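November 20, 2023

Up at six. Cold in the kitchen again. The draft comes from under the sink, where the old pipe goes out through the wall, and I stuffed a towel in there while the coffee was brewing. The towel has been in and out of that hole since last winter. Frost on the grass, none on the car.

Oatmeal, two cups of coffee. Paid the electric bill and the water bill. Wrote down the mileage.

The quote from Sveinbjörnsson came in the mail, even though I asked them to email it. They want $1,161 to take out the old backsplash and put up new tile from the stove to the window. That includes the tile, the setting, and the grout. It does not include the patching behind the stove, and they say they can't price that until the old panel is off. I had set aside $1,000 for the whole job. I went over the quote with a pencil at the table and could not find the difference in it anywhere. Labor is labor. The disposal fee is small. The tile itself is reasonable.

I could take the old panel down myself. It is only glued, and one corner has been loose since I moved in. The man at the desk told me on the phone that they would drop the removal line if the wall was bare and flat when they got there. Flat is the part that worries me. The glue on these old panels pulls the face off the drywall, and then you are skim coating for two days.

Called them back at ten and was on hold long enough to unload the dishwasher. They can hold the price until February. I said I would let them know.

Drove to Plallberg before lunch for the things I can't get in town. The road was clear except by the gravel pit, where they had one lane closed and a truck parked across the other. Waited. Listened to the farm report, corn and soybeans, nothing I have any stake in.

Bought:
Furnace filters, the thin ones
Light bulbs for the hall
A putty knife, wide
Birdseed
Two pounds of onions
Stamps

The hardware store had the Hindard tile on a display board by the paint counter. I had only seen it in the booklet. It is whiter than it looks on paper, and the squares are smaller than I had pictured. The woman at the counter let me carry the board over to the window. In daylight it has a little blue in it. Under the store lights it has none. My kitchen faces north, so I expect the blue.

They stock it in cartons, and the booklet says I need 441 squares for my wall with no allowance for breakage. I asked what people usually add. She said one carton over, and keep what's left in the basement for the day something heavy falls on it. Did not buy any. I brought one loose sample home in my coat pocket and it is leaning against the flour canister now.

Ate a sandwich in the car outside the library. Returned the book on the canal, which I did not finish. The first half was good. After the digging was done it was all lawsuits.

Home by two. Put the new filter in the furnace and wrote the month on the cardboard edge. The old one was gray all the way through, so I waited too long with it. Changed the bulbs in the hall. One socket is still dead, and I think it's the socket.

Then I pried at the loose corner behind the toaster with the new putty knife, just to see. A piece the size of my hand came away. Behind it there is yellow paint, and behind the yellow there is a green. The drywall paper held in most of that patch and tore in one spot. Better than I feared. I stopped there, since I don't want to cook next to a bare wall all through the holidays. Taped the piece back up with painter's tape.

I have been going back and forth on the grout. White grout with white tile looks clean for a year and then it looks like my sister's shower. Gray hides more. A thin dark line around every tile shows every tile that is even slightly off, and my wall is not square. The corner by the window is out by enough that you can see it against the cabinet. Sveinbjörnsson would probably hide it. I would not be able to.

The counter stays. I did think about replacing it and looked at the pale marble patterns with the faint gray in them, and they are handsome, but the one I have is sound and it is not in this year's money. The brown will look heavier against white. I can live with that.

Giving blood tomorrow at the church hall. The Hemo reminder came up on the phone twice this afternoon, once while I had the putty knife in the wall. It says to drink water and eat something with iron, so supper was liver and onions, with the new onions. I like liver. Made enough for lunch. The iron pan needed seasoning again afterward and I did that while the oven was still hot - the whole house smells of it.

Filled the feeder at dusk. Chickadees right away. The squirrel waited on the fence.

Evening at the table with the grid paper. Drew the stove wall at one square to one tile and shaded in the outlets. There are four outlets and none of them line up with anything. If I start the rows from the counter, the cut row ends up under the cabinets in the shadow, and that is where I want it. If I start from the window, I get a sliver down the left side. Counter it is.

Decided this much: I will take the panel down myself after New Year's, a section at a time, and have them quote again on a bare wall. If the new number is under what I set aside, they do it. If it isn't, I will ask about buying the tile in Plallberg and paying them for the setting only.

I still can't settle on the grout.
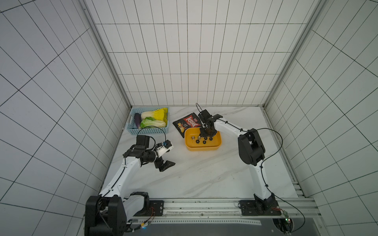
For tomorrow

Drink water before the church hall.
Call the electrician about the hall socket.
Look for the other half of the pipe insulation in the garage.
Mail the car registration.
Take the towel out from under the sink and cut a proper piece of foam for that hole.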